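Ticket 1371: Divider trays, small boxes keep tipping in slots
Product: Vilo slotted cardboard tray
Supplier: Furnum
Status: Open (reopened once)

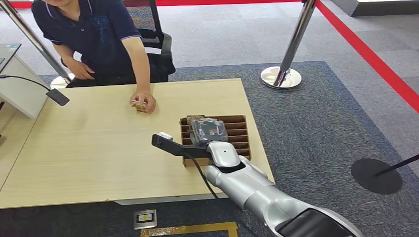
First entry. The trays came in November to replace the plastic bins at the sorting desk. The Furnum listing says the slots "hold small goods upright." I had my doubts when we ordered and I have more of them now. The small brown boxes lean over as soon as the one next to them is taken out, and anything in a soft wrapper won't go down into a slot at all. It just sits on top of the dividers and bows them.

Supplier reply, pasted in: "Please check that the dividers are fully seated and the tray is on a level surface."

Checked both. Dividers pushed down until they stopped. Put a level on the desk in two directions and it was fine. I didn't expect the desk to be the problem, it has never been the problem with anything else.

Supplier reply: "Boxes should be placed with the long side parallel to the dividers."

Did that with 8 boxes of the same size. 4 were leaning by lunch. Turned them the other way and they wedged so tight that pulling one out lifted the divider with it. So the advice is half right: they stay up, and then you can't get them out without holding the tray down with your other hand.

Ticket was closed at this point by the supplier as "resolved, user guidance provided." Reopened it. Guidance is not a fix.

Tried next:
- Folded card strip as a shim down one side of the slot. Works until somebody picks up the shim and throws it away. Happened the same afternoon.
- Took out every other divider. Soft packages now lie flat on the bottom, small boxes fall over completely.
- Swapped in a tray from the older Brurnitz batch. Same slots as far as I can tell, slightly stiffer card. Boxes still lean, less.

Supplier now suggests the insert kit, part 608, sold separately. I asked whether it has been tested with soft packages and got a link to the same product page. I'm not ordering a kit for every tray on the strength of that. Asked for one sample.

Sampaio also makes a tray with fold-over tabs at the top of each slot. It looks better in the catalog, but so did this one.

Workaround for now: boxes in the back rows, long side along the divider, and leave the row next to them full. Soft packages go in the old plastic bin.

Waiting on: sample insert. Do not close before it has been tried at the desk for a full shift.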